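Tostia Garment Folding Set: Recording and Acceptance Rules

Version 3 of the rules, dated Monday, October 16, 2023. Replaces the September version. Episodes recorded under the older rules stay in the set and carry the tag rules_v2 in the index.

Summary

The set holds 1,142 episodes of folding clothes with two hand-held grippers, seen from head height. Of these, 817 passed review on the first reading. The rest were trimmed or relabeled and are marked as such. Garments are T-shirts, long-sleeved shirts, shorts and towels, on beds and tables.

Before recording

Check that both grippers open and close fully. Tare the width reading with the jaws shut. A gripper that does not return to zero is swapped out, and the episode is not started.

Lay the garment on the surface by hand. It does not have to be smooth. Wrinkled sheets are allowed, and so are writing on the wall and items standing near the work area. Do not tidy a room between episodes of one session – a change in background halfway through splits the session in two.

During recording

1. Take hold of cloth at the edge or at a fold line. Both grippers should be in view at the moment they close.
2. Pull the held edge taut before lifting. A slight curve between the grippers is fine.
3. Keep the sheet out of the jaws. If it gets caught, open, back off and grip again. Leave the mistake in.
4. A sleeve sticking out past the fold may be fixed or left. If it is left, the episode gets the label fold_partial.
5. Stop after 300 seconds, finished or not.

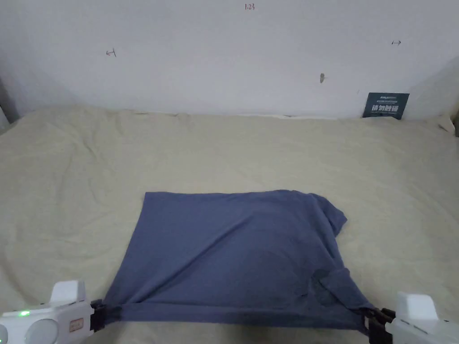 Two-gripper hold on the near edge of a partly folded T-shirt, hem taut, sleeve area still rumpled on the right.

Labels are given per segment, and the segment boundary is the first moment both jaws are closed on cloth. Sirkov, our labeling tool, proposes boundaries from the gripper width. Reviewers may move them. A garment counts as partly folded from the first completed fold until the last, even when the outline looks square enough to pass for done.

Acceptance

An episode is rejected if one gripper is out of view for more than half its length, if the width log has gaps, or if a face appears. Readable private text such as mail or a phone screen also leads to rejection. General printed matter and marks on walls do not.

Failed folds are kept. There are 372 episodes with at least one dropped or repeated grip, and they should not be filtered out when reporting results on the full set.

Known issues

Dark garments show few visible creases in low light, and fold labels for them are less consistent. Towels are underrepresented. The Montes split was labeled before rule 4 existed and has no fold_partial entries at all – treat a missing label there as unknown.

Use

For research and training. If you report numbers, name the rules version and say whether the Montes split was included. Conversion scripts for the Elov format are in the tools folder. Send corrections to labels through the issue tracker with the episode ID and the segment start.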